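**Moreira, 17 March 2019** – La cooperativa de consumo Pandomley abre este mes su servicio de cestas de temporada a todos los vecinos de Moreira y de los pueblos del valle, después de un invierno de pruebas en el que participaron 139 hogares. Quien lo desee podrá recoger cada semana una caja de verdura, fruta y legumbres cultivadas en las huertas de la comarca, sin cuota de entrada y sin compromiso de permanencia.

La idea nació hace ya tiempo, en una de esas sobremesas que se alargan más de la cuenta, cuando varios agricultores contaban que las acelgas y los puerros se les quedaban en el campo mientras en las tiendas del pueblo se vendían otros traídos de muy lejos. «Nos daba una pena enorme, y también un poco de rabia, para qué vamos a engañarnos», recuerda Liliana Guerra, coordinadora de Pandomley. «Empezamos repartiendo entre amigos y familiares, luego se apuntaron los amigos de los amigos, y ahora nos hace muchísima ilusión abrir la puerta a todo el mundo».

Durante las pruebas se repartieron unos 3,000 kilos de producto fresco, procedente de huertas situadas entre Moreira y Breltham. En las próximas semanas llegarán las primeras habas, los espárragos y las últimas naranjas, y cada cesta llevará una hoja con recetas sencillas escritas por los propios socios (la crema de puerros de la primera entrega tuvo tanto éxito que habrá que repetirla).

El reparto se hace en cajas de cartón abiertas, que se devuelven vacías en la siguiente recogida y se usan de nuevo mientras aguanten.
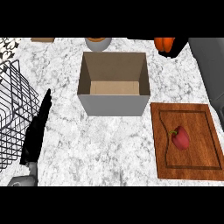
## Cómo apuntarse

Las inscripciones pueden hacerse en el local de Pandomley, en Moreira, o en el punto de recogida de Breltham, que atiende Graça Louro en su panadería de siempre. Hay dos tamaños de cesta, pequeña y familiar, y quien se vaya de viaje puede saltarse una semana avisando con dos días de antelación. También se admiten pedidos compartidos entre vecinos – una costumbre que ya ha dado lugar a más de una merienda.

«La gente viene a por la caja y se queda a charlar, a preguntar cómo se limpia una alcachofa o qué se hace con tanto nabo», cuenta Graça Louro. «A mí me alegra la tarde, la verdad».

Para esta primera temporada abierta se han reservado 74 plazas nuevas, que se asignarán por orden de inscripción. El plazo está abierto hasta final de mes.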